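2025-07-29

# Viscosity before the pump: a talk with Keyvan Shahbazi

The laboratory at Nasdale tests drilling fluids and cement slurries for small operators who do not have their own equipment. Keyvan Shahbazi has been responsible for the rheology bench there for nine years. I visited him to ask about the change from the old hand-cranked viscometers to a pressurized rotational one, and why this change took so long.

"People think the instrument is the difficult part," he said. "For us the difficult part was the sample. If you mix the slurry in a different way than yesterday, the best viscometer will give you a very exact number for the wrong fluid."

He learned the work from an engineer named Shirazi, who kept all her readings in pencil and did not accept a result before she had seen it three times. Shahbazi still follows this rule for any new client. He showed me the older notebooks, which stand on a shelf above the sink. The handwriting is small, and many pages have a second value written beside the first, with a date and initials.

The old viscometer had six fixed speeds. It worked at room pressure, and the operator turned the crank, waited until the dial was steady and wrote down the reading. For simple water-based muds this was enough, and Shahbazi keeps the instrument in good condition. "I do not throw away a thing which gives correct answers," he said. The trouble came with deeper wells. A fluid that looks thick and stable on the bench can become thin at high temperature, and the solids begin to settle. Clients asked for measurements under conditions closer to those in the hole, and for some time the laboratory had to send these samples to Gadow and wait for the report.

The new unit arrived in March. It has a rotor and bob inside a closed pressure cell, a heating jacket, and a small controller that runs the test from a schedule. Shahbazi was not satisfied in the beginning. During the first weeks he compared it with the old viscometer at low temperature, using the same calibration oil in both, and the readings at the slowest speed did not agree.

"I blamed the new one, of course," he said. "Then I took out the bearing and found dried cement on it. Somebody had run a slurry and cleaned only the cup. That somebody was me."

After this he wrote a cleaning procedure that fills two pages. The cell is opened while it is still slightly warm, after the pressure has been released. The bob is washed first, then the rotor, and the bearing is dried with air and inspected under a lamp. The seals are changed after every 28 tests, even if they look good. I asked if this number came from the manual. He laughed and said the manual allows more, but the manual was not written for people who test cement.

We spoke for a long time about calibration. The spring in the instrument becomes slowly weaker, and a laboratory that checks it only once in a year can report values that are a little too low for months. Shahbazi checks it before each series, with oils of known viscosity at a controlled temperature. So far the log has 613 entries, including the failed ones. He insists on the failed ones. "If the log shows only good days, I cannot see when the bad days started," he explained.

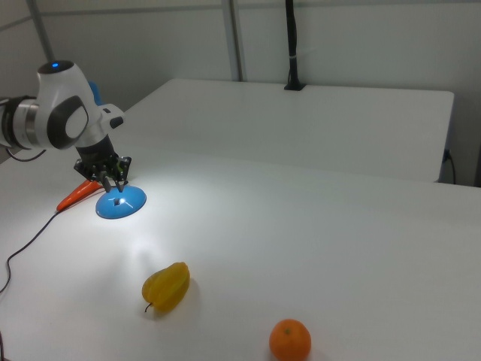

**Tastusus Laboratory Services – Fluids and Cement Testing Department**

The department has a small staff, and everybody must be able to run every instrument. New technicians begin with the old viscometer. They learn how to hear when the rotor touches something, and how long a gel needs to rest before its strength is measured. Only later do they receive the password for the controller. Some of them find this slow, and Shahbazi admits that he has had arguments.

What would he change if he could order the unit again? He thought about it for a while. He would ask for a longer cable on the temperature probe, and for a cup with the fill line on the inside, "where the eye is looking anyway." He would also like the software to print the rest time next to each gel strength. At present he writes it on the sheet by hand, in pencil.

His next work is a set of repeat tests on a retarded slurry for a client with long pumping times. The first two runs agree well, and he is waiting for the third.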